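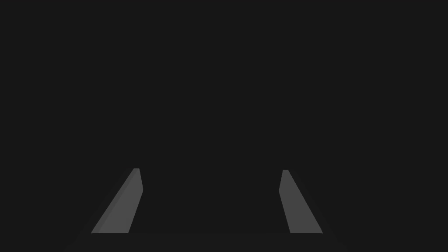 Jendale 3214 Pool Alarm Review: Loud, Fussy, Staying in My Pool

We moved to Follosley in February, and the house came with a pool I had very mixed feelings about. My kids are four and seven. The older one swims like a fish and the younger one THINKS she swims like a fish, so before the cover came off I went shopping for a pool alarm.

I ended up with the Jendale 3214, the kind that clamps to the edge of the pool with a sensor arm hanging down into the water. If something heavy enough goes in, the alarm on the deck goes off and so does a little receiver you plug in inside the house. I paid $200, which made me wince, but the cheaper Omer floating one my sister has kept drifting into her skimmer and I didn't want to deal with that.

Setup was easy enough! The clamp needs a flat lip to sit on, so measure yours first. I had it on in 30 minutes, and a good part of that was me hunting for a screwdriver and then reading the booklet twice (the print is tiny). It comes with the batteries for the deck unit, which was a nice surprise.

Now, the noise. It is LOUD. I tested it with a full water jug on a rope and my dog didn't come out from under the bed until dinner. The indoor receiver is a bit quieter, but I can hear it upstairs with the shower running, and that was my big worry. 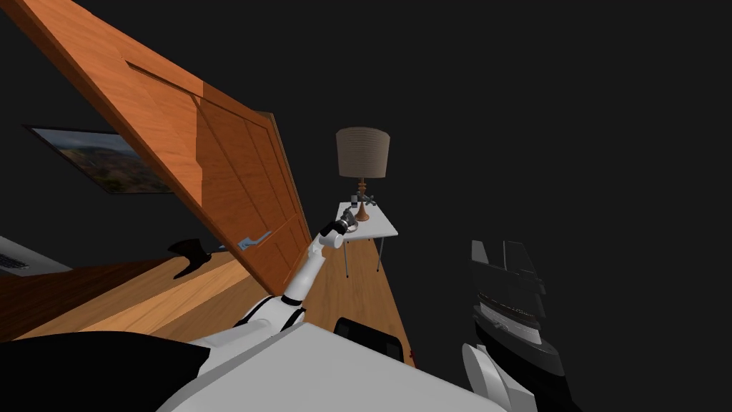
A paneled door with a lever handle.

The fussy part is wind. We get gusty evenings, and on the most sensitive setting I had 17 false alarms in the first week. Turning it down one notch fixed nearly all of them, and I redid the jug test afterward to make sure it still went off. It did, every time. Heavy rain still gets it going now and then, usually while I'm on the phone.

My other gripe is swim mode. You press a button to quiet it while people are in the pool, and it's supposed to switch itself back on once the water settles. Mine does, but it takes its sweet time, so now I stand there and wait for the green light before I go in. I'd love a shorter delay – or at least a beep to tell me it's awake again.

I also tried the Shboul wristband my neighbor lent us. Cute idea, but my four-year-old had it off and in the sandbox before lunch, so back it went.

Please don't buy any of these and then relax. We still have the fence and the latch up high, and a grown-up sits outside with no phone when the kids are swimming. The Jendale is for the times when they're not supposed to be out there at all, and for that I'm glad I have it.

Four stars from me. I'd give it the fifth if they fixed that swim mode delay.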